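Home | Lists | Archive | Search | Help
Print this message | E-mail this message
4 min read

Subject: Re: [controls-talk] Replacing the old panel on line 3 - one big PLC or two small ones?

Hi all,

Thanks to everybody who wrote back to me off list. I promised Guido I'd put it all in one message so it ends up in the archive, so get a coffee, this runs long.

For those just joining, we're the Gumdale plant, we bag dry feed, and the control panel on line 3 is older than a couple of our operators. Relay logic for the infeed, a small controller for the fillers that somebody added later, and a drawing set that agrees with the cabinet on most pages. We have a shutdown coming in March and I have the money to do it over. My plan was one controller for the whole line, remote I/O down at the bagging end, done. Then Guido sent this:

> I would think hard before putting the whole line on one CPU.
> We did that at Bitley and it was lovely until the first time
> the filler people needed a download. Now every little change
> to the fillers means stopping the infeed too, and the infeed
> crew hates us. Two smaller controllers and a handful of
> interlocks between them would have cost us less grief.
> Also, who is going to own the program?
> Guido

Fair point, and I went back and forth on it for a week! We do change the fillers a lot (new bag sizes, new recipes, a new scale last fall). The infeed I don't believe anyone has touched in years, and the people running it would like to keep it that way.
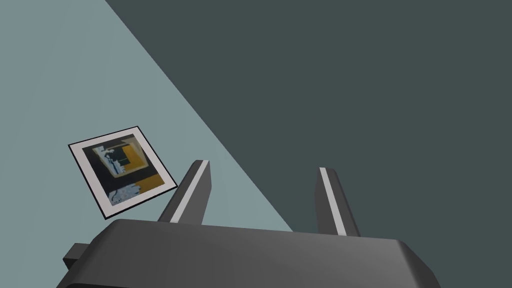 Bernadette Bellamy thinks Guido is solving the wrong problem. Most current controllers take online edits just fine, she wrote, and if you're stopping the infeed for a timer value then the trouble is in how the program is laid out. She'd do one CPU, separate tasks, and a hard rule that the two halves only talk through one block of tags. She also asked me how I plan to keep two programs in step when the interlocks change, and I didn't have a great answer for her.

So here's where I've landed, for now. One CPU, split the way Bernadette describes, but with the infeed and the fillers on their own I/O racks and their own power supplies. If we ever want to break them apart, the wiring is already broken apart. The panel shop (Aliyu, they've done two jobs for us) says the extra rack adds very little to the cabinet and they'd have suggested it anyway. They quoted 13 weeks on the enclosure, though, which makes me nervous about March.

I did ask about reusing the old enclosure. It's a good solid box and there's room in it once the relays come out. But then all the work happens on our floor during the shutdown, and I'd much prefer to have the new panel wired and tested at their bench and just swing the field cables over. Gumdale's terminal strips are numbered straight through to 1000 with plenty of gaps, so at least the field side is orderly. Wire 3105 is the exception, don't ask me, it's on no drawing and it's live.

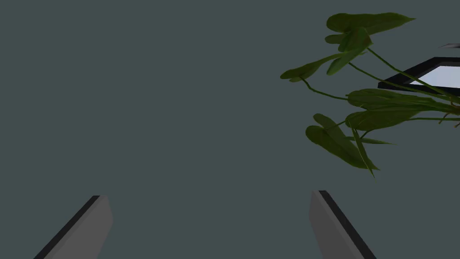 What I still need help with

1. Safety circuit. Right now it's one e-stop string for the whole line. Do I zone it while I'm in there? The operators want it zoned, our safety person wants to see the risk assessment first, and both of them are right as far as I can tell.

2. Drives. We've got 42 motors on the line and most of them are plain across-the-line starters. I'm tempted to leave every one of those alone and only put the filler augers on network drives.

3. The screen. The Skullow job used one big operator panel in the middle and the crew spends the whole shift walking to it. I'd like two small ones. Anybody regret doing that?

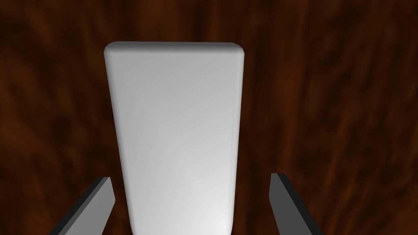
Posted by Tobias Castellanos to controls-talk, Friday, 9:40 a.m.

Adding to my own message before the digest goes out, sorry - I left off the part about testing.

Aliyu will give us two days at their bench. I've never had more than an afternoon before and I want to use it properly. What I have so far is every input forced one at a time against the new drawings, every output checked at the terminal, then a pretend run of the fillers with switches standing in for the bag clamps. I'd also like to pull the network cable to the bagging end in the middle of a cycle and see what the infeed does. On the old panel I know what it does, it keeps right on feeding, and we get to shovel.

If you have a bench test sheet you like and can share, please send it. Mine is a spreadsheet with too many tabs and half of them are left over from another job.
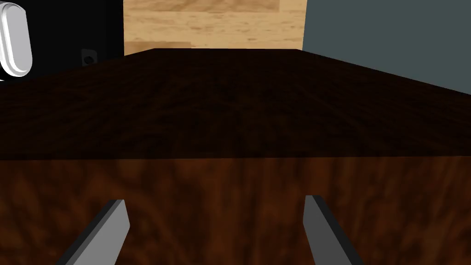
Mavis Ambrose would add power loss to that list: kill the control power in mid-cycle, bring it back, and make sure nothing on the line moves until a person presses something. She has seen a latch bit survive a restart and start up a conveyor, and it passed every other test on the sheet. She also says to have an operator there on the second day, a real one from the night shift if you can get them.

That's going on the sheet, thank you Mavis. I'll ask about the night shift, overtime permitting. Dolores Mahmoud has offered to look over the I/O list as well, and I'll post it as soon as I've cleaned up the tag names (they're a mess, I was in a hurry).

More when the drawings come back.

Tobias

Previous by thread | Next by thread | Reply to list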